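2019-03-15
By the Clendik bench team

4. Recording the wire-sorting examples

By now you've got both arms bolted to the rail and talking to Esden, so this is the fun part! You'll drive the arms by hand and Esden will save every move as an episode. I've recorded 894 of these myself and I still mess one up now and then, so go easy on yourself the first day.

4.1 Laying out the table

1. Line up the three baskets along the back wall: yellow-green on the left, blue in the middle, salmon pink on the right. Keep that order for the whole set. (I swapped two of them once in December and had to toss a full afternoon of work.)
2. Drop a bundle of wire in the open area in front of the baskets. Don't neaten it up. Tangles are what we want the model to learn from.
3. Bring both grippers in over the bundle and check that each one can open and close without bumping its neighbor.

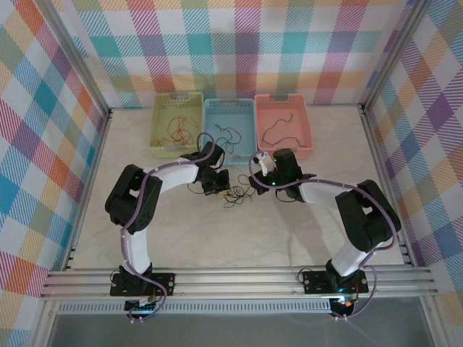
Figure 4-1. Both grippers brought in over the bundle, baskets along the back.

Note: It's fine to leave wires in the baskets between episodes. A mix of full and nearly empty baskets makes for better data, and I only clear mine out when things start spilling over the sides.

Caution: Keep your hands outside the walls whenever the arms have power. Reach in only after you've hit Park and both arms have stopped.

4.2 Recording an episode

4. Type a short task name, something like "black wire to blue basket." Use the same wording every time, please! Kaewkla (the labeling tool you'll meet in section 6) treats "black wire" and "wire, black" as two separate tasks.
5. Press Record, wait for the beep, and start moving. Slow and smooth wins here.
6. Use one arm to hold the bundle and the other to pull a wire free. If the wire is already loose, one arm can do the whole job and the other can just hang back.

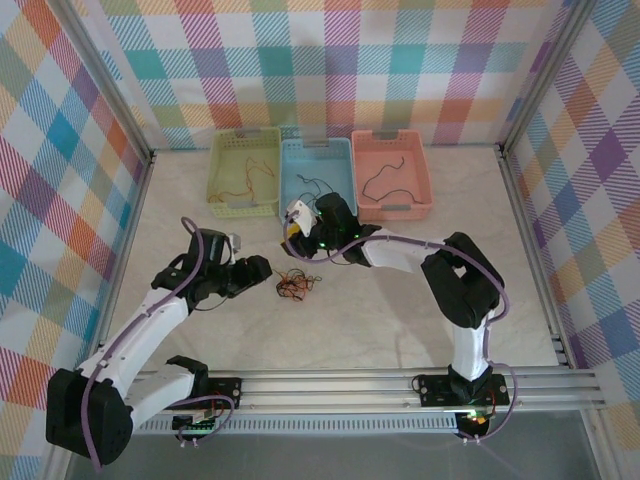
7. When you get to a basket, lower the gripper a little before you open it. Letting go from way up high makes the wire spring off in odd directions, and then the model picks up that habit too.
8. Back the arm away from the basket and press Stop. Mark the episode Good, Fumbled or Scrap. Keep the fumbled ones, especially if you dropped a wire and went back for it. I love those.

Note: If a cable on either arm starts to snag on a joint, press Stop, park the arms and reroute it before you go on. Error 93 on the Esden screen usually means a joint was pushed past its limit, and a restart clears it.

9. Every so often, push your episodes to the Grandis server from the File menu. Our first set had 1681 usable episodes, and I'd have hated to lose even a handful to a full disk.

Checking what you saved is covered in section 5.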